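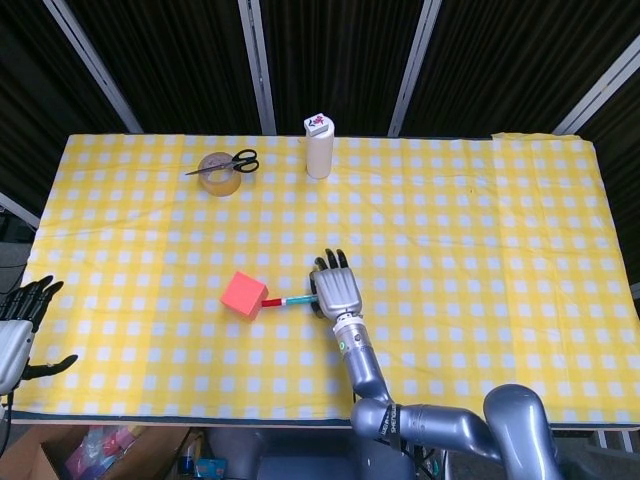 Chapter 7
Small Shops and Their Stock

A small shop lives from what is on its shelves, but it can also die from it. In this chapter we look at stock: how much of it a shop should keep, what it costs to keep it, and how the owner can know when to order again. The reader should already be familiar with the simple cash book from Chapter 3.

Let us begin with a case. Ingvild Holmgren opened a household goods shop in Rustad, a town with roughly 900 inhabitants. The nearest larger store was in Werau, and most of her customers did not like to drive so far for a bottle of soap or a ball of string. Sales were good from the first week. Still, by the end of June she could not pay her supplier, Lorkora, on time. Her cash book showed a profit, and she did not understand where the money was.

The money was in the back room. Holmgren had bought large amounts of slow goods, mainly candles and garden gloves, to get the lower price per box. When her bookkeeper, Bendik Fagerlund, went through the shelves with her, they counted 2,864 items. Many of them had not moved since the opening.

Goods which are paid for but not yet sold are called tied-up capital. They have a value in the books, but the rent cannot be paid with them. They also take up space, they can be damaged, and some of them get old. A discount from the supplier must always be compared with these costs.

In the first section we will calculate the stock turnover, that is, how many times in a year the average stock is sold and replaced. The second section deals with the reorder point. After this we return to the shop in Rustad and make an order plan for its candles, using the sales figures in Table 7.1.

Key terms: tied-up capital, stock turnover, reorder point, lead time, safety stock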